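Setting up the Herkix hand-held gripper: first session guide

Last updated September 10, 2023 by Nuwan Jayasinghe

Quick version of the setup for anyone who's bought the Herkix kit from Orkwood or got one on trial. The manual that comes with it is fine but it's long and the order is odd. Did mine in an afternoon. You should be quicker.

What you need

The gripper itself, plus the two finger pads in the small bag. Hex key (in the box). A phone or laptop for the Kodikara app. A plain table, the bigger the better. Decent even light, no desk lamp pointing at it.

Step 1. Check the pads

Take them out and look at the inner faces. Little bumps and nicks along the edges are normal on these, mine had plenty. A crack is not. If one is cracked send a photo to Orkwood support, quote part 3606, they posted me a new pair without any fuss.

Step 2. Fit the pads

Left and right are not the same part. Inner faces point at each other, obviously, but it's easy to get them swapped when they're off the tool. Start both screws by hand, then the hex key. Snug, not tight. You're screwing into plastic and it will strip.

Step 3. Open and close, dry run

Squeeze the handle slowly all the way, let go, do it again. Should feel the same in both directions. If it catches halfway, back the left screw off a touch and try again. If it still catches take both pads off and start over, sounds annoying but it takes two minutes.

Step 4. Pair with the app

Open Kodikara, Add device, hold the side button until the app finds it. It asks for a code, which is on the card and not on the tool. Mine ended 2829, yours wont. If it hangs on "Connecting" close the app properly and reopen. Happened to me twice.

Skip the firmware update the first time. Do it later when you know the thing works.

Step 5. Zero the opening

This is the bit people get wrong. Clear the middle of the table so there's nothing between the fingers. Open fully, hold it above the surface, keep still, press Set Open. Then close until the pads meet and press Set Closed. Don't squash them together, just touching.

Karthik Weerakoon on the Sarach forum says to do it with the pads resting on the table. Tried that, got worse numbers every time. Hold it above.

Step 6. First recording

Pick something light and boring. Sponge, empty cup. Put it down in the middle, press Record, come in from above at a normal speed, close, lift, put it down, open, stop. Don't rush it. The software copes badly with jerky starts and you'll end up binning the first few.

Watch it back before doing any more. If the opening value jumps about, redo step 5.

Worth the money?

For the trial price yes. At full price I'd want better screws and a carry case. The grip is comfy, battery did me the whole afternoon, and the app is ugly but does it's job. Support were quick back in July when I asked about spares, slower now.

One more on the pads. Keep the old pair when you change them, they're handy for testing, and redo the zero after every swap even if it looks the same.

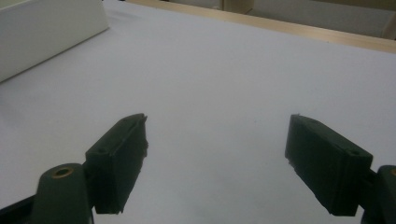 Same goes if you drop it. Zero first, then check the screws, then carry on from step 6.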